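Dolow plant sets up simulator cell for two-arm robot

Tiwari has moved the setup work for its two-arm service robot into a simulated kitchen, the company said in December. The work is run from its plant in Dolow, where the physical robot stays parked while its settings are checked on screen.

The virtual cell has 18 kitchen layouts, all with the same robot model. Technicians load a layout, place the robot at the counter and run both arms through a fixed list of moves. Joint limits, grip width and the position of the head camera are checked at each step. The full list has 152 checks and has to be completed before new settings are copied to the machine.

Three faults were logged in the first month. Two were in the wrist settings, where the limits in the model did not match those on the robot. The third was an offset in the camera mount that put the right hand lower than the software expected. All three were corrected in the settings file and no parts were replaced.

The offset had been showing up for some time at Cirstead, a test site that uses the same robot. Staff there had been recalibrating the right arm at the start of every shift. They now do it once a week, along with the regular cleaning of the finger joints and a check of the cable runs at the shoulders.

Small objects are still a weak spot. The model treats most items on the counter as rigid, and the company said grip force for bottles and thin utensils will continue to be set by hand on the real machine.

A second cell, for the robot planned at Givstead, is being built from the same files. It will start with 3 layouts and a shorter list of checks. Tiwari said that the Givstead robot will not be powered up until the list has been run in full on the simulator. 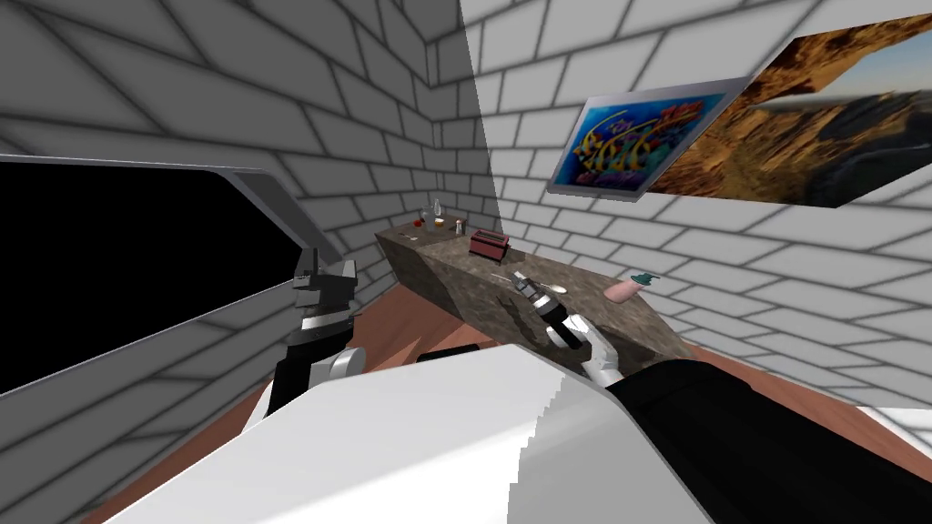
The two-arm robot at a kitchen counter in simulation, with a cylindrical object held in its right hand.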